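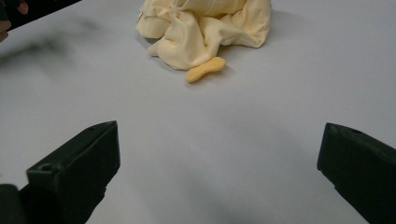 Gripper fingers open over the bench at Clindancombe Shared Workshop, with the yellow cloth and the small peanut-shaped piece on the table.

The workshop is pleased to share an update on the hand-held gripper build. This thread covers the fingers, the mount, the test objects and the bench arrangements for September. Members who wish to take part will find the details in the final posts.

The project began as a home build by Marleny Ospina, who brought her first set of parts to the shared workshop in spring. The design has since been placed in the members' folder under the name Arboleda, and any member may print from it.

On the fingers. The current pair is printed in a very dark green-black plastic, with squared tips and small holes on the upper faces. The earlier pair had rounded tips. These were retired after members reported that soft items rolled out from between them during closing.

The squared tips hold cloth well when the approach is low and level. They hold it poorly when the tool is tilted forward, as the corners meet the table first. Members are asked to keep the wrist flat until the fingers have closed.

The fingers are printed with 35 percent infill. Lighter prints were tried by Nidia Mamani and cracked at the screw holes. Heavier prints gave no benefit that we could measure and took most of an evening on the older printer.

Please do not drill out the holes to fit larger screws. If a screw will not seat, the print has shrunk and should be run again. Spare screws are in the drawer marked Ditura, beneath the soldering station.

On the trigger. The pull is still too heavy for long sessions. Walter Chambi has fitted a softer return spring to one tool and will report on it before the end of the month. The other tool keeps the original spring so that the two may be compared.

On the test objects. Cloth is our standard hard case. It has no fixed shape, it folds under itself, and an approach that works once may fail on the next attempt with the same piece. Crumple the cloth by hand before each attempt and let it fall as it will. Please do not arrange it.

The small peanut-shaped piece is used with the cloth for the sorting exercise. The task is to lift the piece away and leave the cloth where it lies, then to pick up the cloth separately. The most common fault is closing on both at once.

The narrow middle of the piece is the preferred grip. Kyriaki Sfakianakis has recommended turning the tool to match the angle of the piece before moving in, and this is now part of the written procedure.

On the table. The pale matte surface has been adopted for all sessions. The former bench top had a strong wood grain and a shine under the lamps, and both made the recordings difficult to review. Please place no tape, labels or pencil marks on the new surface.

Shadows remain a concern. A hand or tool held over the table darkens a good part of it, and this shows plainly when the recordings are played back. Members working from the side should keep clear of the objects until their turn — the procedure will be amended to say so.

On recordings. Each attempt is kept, including the failed ones. Files should be named with the member's initials and the object, and moved to the Testix folder at the end of the session. Attempts left on the tools themselves may be erased by the next user.

A session may last up to 2 hours. Members should allow time to return both tools to the rack with the fingers fully open. Fingers left closed under the spring have taken a bend, and two pairs have already been replaced for this reason.

On safety. The finger joints can pinch. Long sleeves should be rolled and lanyards removed. Members under sixteen are welcome at the bench when accompanied by an adult who has completed the tool induction.

Places for September are limited to 3 members per session. Requests should be made to Marleny Alvarado at the front desk or through the members' page. Members who have printed their own fingers at home may bring them for fitting.

The next thread will cover the revised mount and the results of the spring comparison. Corrections to the written procedure may be left in the binder at the bench.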